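4 Main room: lighting, ceiling services and table positions

4.1 Scope

This section covers the ceiling lights, the pipe run and the placing of tables and chairs in the main room at Juketti. Read it together with Section 3 (Electrical supply) and Section 6 (Opening and closing). The store and the upper floor are covered in the Fullico supplement and are not repeated here.

Section revised January 5, 2022 by Halima Mugo. It replaces all earlier loose sheets.

4.2 Before you start

You will need:
Tape measure
Light meter, Clenus or similar
Floor marking tape
Step stool with rubber feet
Soft dry cloth
Table plan (Appendix B)

CAUTION: Do not stand on tables or chairs to reach the ceiling. The step stool is for wiping wall fittings only. Work on the lights, beams, ducts or pipes must be carried out by the building contractor.

4.3 Switching on

1. Enter by the main door and wait until the door has closed fully.
2. Switch on the lights nearest the door.
3. Walk the length of the room and check that the floor is clear.
4. Switch on the remaining lights.
5. Allow all tubes to reach full brightness before taking a meter reading.

Note: A tube that flickers for a short time after a cold night is not faulty. If it still flickers after the room has warmed up, record its position on the fault sheet and switch off that group.

4.4 Ceiling services

The ceiling is open, and its beams and services have been left exposed and painted white. For directions in this manual, stand so that the long pipe run is on your right. "Left" and "right" are used in this sense throughout, whichever way a table happens to face. 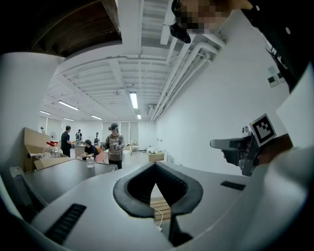
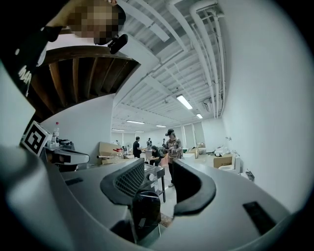 Main room ceiling, with the white pipe run on the right.

Nothing may be hung from the pipes or tied to them. This includes banners, cable ties and temporary signs. If an overhead cable is needed, ask for a fixing point to be fitted and allow five working days.

Keep stacked items at least 600 mm below the lowest beam. Keep them 250 mm clear of any pipe that comes down a wall.

4.5 Placing the tables

1. Mark the centre line of the room with floor tape.
2. Set out the first table according to the plan. Do not drag it. The floor is wood and marks easily.
3. Place the meter flat on the table top and note the reading.
4. If the reading is below 500 lux, move the table towards the nearest light and measure again.
5. Repeat for each table.
6. When all tables are in position, mark the corners with tape.
7. Add chairs last. Leave room for a seated person to push back without touching the table behind.

Note: Take readings with nobody leaning over the table. A shadow across the meter can put the result out by enough to fail a good position.

Note: Daylight affects the readings. Where possible, measure early in the morning or with the blinds down, and write down which was done.

4.6 Cables on the floor

Cables should follow the wall for as much of their length as possible. Where one has to cross the floor:

1. Choose the shortest crossing, at a right angle to the walkway.
2. Lay the cable flat, without twists.
3. Fit a cable cover along the full width of the walkway.
4. Check that chair legs do not rest on the cable.

CAUTION: Do not use floor marking tape in place of a cable cover. It lifts at the edges and leaves glue on the boards.

4.7 Staircase area

The space under the staircase may be used for low storage only. Nothing is to be fixed to the stair timbers. Keep the foot of the stairs clear at all times, including while tables are being moved. Drinks kept near equipment must be in closed bottles.

4.8 Routine checks

Weekly: wipe switch covers with a dry cloth, check floor tape, look along the pipe run for drips or staining.

Monthly: repeat the meter readings at every table and enter them on Form 133.

Yearly, in February: contractor's inspection of lights and ceiling fixings. Clear the tables from the centre line the evening before.

Replacement tubes are ordered from Thongdee. Quote the type printed on the end of the old tube. Used tubes go in the long box in the store and must not be put in general waste.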